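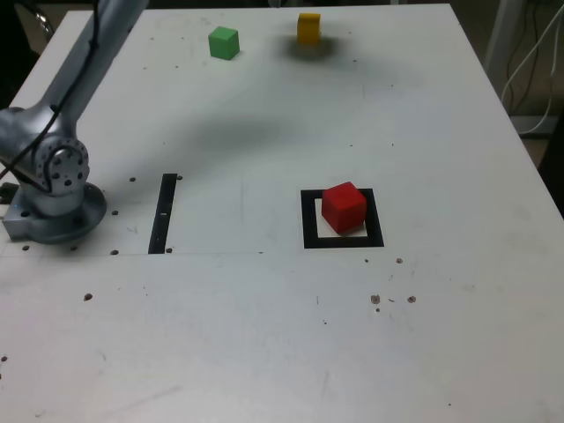 Silver arm on its round base, white table.

Last updated: Thursday, November 9, 2023

Descaling a kettle is a small job that most guides get wrong on quantity. The water in our part of town is hard, and by February the element in my Porier had a crust thick enough to change the sound it made coming up to the boil. It is a 3000 watt model, so a slow boil is easy to notice.

I used citric acid from Demirtaş, the hardware shop on the corner. The sign over the door says 1884 and the price labels look only slightly newer. The packet recommends two tablespoons per litre. One is enough if the water is hot and you leave it for half an hour. Vinegar also works, but the smell stays in the lid seal for days.

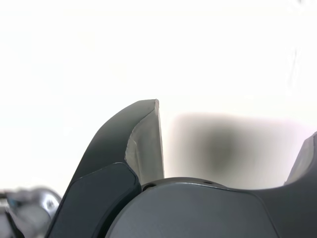 No. 3

Method: fill to the halfway mark, boil, switch off, add the acid slowly. It will fizz. Leave it, pour away, rinse twice, then boil a full kettle of plain water and discard that too. Do not scrape the element – the plating scratches and scale takes hold faster afterwards.

Ilgın Yüksel wrote to ask whether a filter jug makes this unnecessary. I ran a Brina jug all last winter. Scale still formed, more slowly, and the cartridges cost more than the acid by a wide margin. I have not tried the Kovia one.

Next time, the shower head, which has a rubber face and needs a weaker solution.

Contact | © Kettle and Tap Notes | Back to top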